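Winter Woollies Sort – progress report to the Tapsell Fund
From: Rochelle Tamihana, Flallmont site
To: Murray Tawhiri
Covering: June and July

Hi Murray,

Thanks for being patient with this one. I know you wanted it before the end of July and I kept wanting one more weekend of sorting to go in it!

We have now sorted 723 pieces, mostly socks, mittens, hats and scarves, plus a big sack of baby things from the Clumard drop-off that Jocelyn carried up the stairs on her own. Of those, 116 were too worn to hand on and have gone into the rag bag. The rest are being paired, folded and boxed by size.

Pairing is the slow bit. Socks we can mostly get through, but mittens come in one at a time and the other half shows up three weeks later or never. Bit-na started a "waiting" box for the singles and it has filled up faster than any of the others. I'd like to keep the singles until October before we give up on them, if that's all right with you.

We've moved the sorting over to the small table with the green cartoon cloth on it (the mushroom one, you'll remember it from the spring fair). It's a better height and the knits don't snag on it the way they did on the old bench. We tip out a few things at a time, pick through them, and box up from there – small heaps work much better than the mountain we started with.

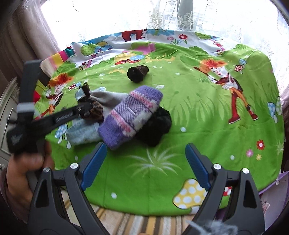
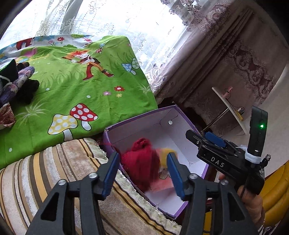

Top: a purple mitten and some socks on the sorting table. Bottom: knits in the purple box, next to the green cloth.

On money, we've spent less than planned. The $3,000 was meant to cover boxes, labels, laundry and the van, and Vutatley let us have the van for nothing in June, so the laundry line has a bit of room in it. I'd like to put that toward six more lidded boxes. The open ones are handy while we're sorting, but they don't stack, and the shelf at Flallmont is nearly full.

One thing that didn't go so well was the labels. The sticky ones peel off knitwear and leave a mark, so Ataahua is switching us to paper tags on string. She has done the children's sizes and is partway through the adults'.

Still to do in August: finish the tags, get the hats boxed, and agree on a pickup time with Clumard. Mornings suit us best, any time after 9. Could you let me know about the lidded boxes when you get a minute?

Thanks again,
Rochelle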